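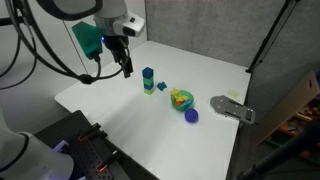
Bench 4, June.

Last updated: June
Reading time: 2 min

Itholm compressor, leak-down and dryer check. Receiver is 300 L, stamped OK. Line pressure drops overnight with all drops closed. Isolated the Shenoy branch first, no change. Isolated the dryer bypass, drop stopped. Bypass valve seat is scored; part on order from Brestero.

Hour meter reads 1910. Oil last changed at the previous service, level mid-glass. Intake filter gray but passing. Drained the receiver by hand, 169 mL, too much for one shift. The auto drain is cycling but the strainer ahead of it was packed with scale. Cleaned and refitted.
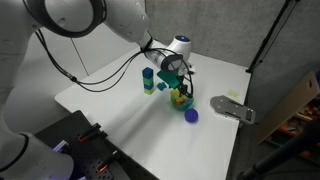
Does the auto drain need replacing too?
Leave it in for now. It opens and closes on the timer, and the blockage was upstream of it.

Sowmya Kotian wants the cut-in pressure lowered to save run time. I would hold off until the valve is changed, or we will be tuning around the leak. Dew point indicator at the dryer outlet is still blue. The one at the far drop has gone pink, so there is water sitting in that leg. Plan is to blow it down at 4 p.m. and fit a fresh indicator.

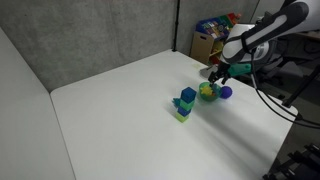

What torque for the bypass valve flange bolts?
Use the figure on the Brestero sheet, in a cross pattern, then recheck once the line is at pressure.

Still to do: soap test on the Shenoy branch unions, label the new strainer.

Recent entries
Flosisa regulator, creep test
Belt tension, Itholm compressor
Hose reel fittings, stock check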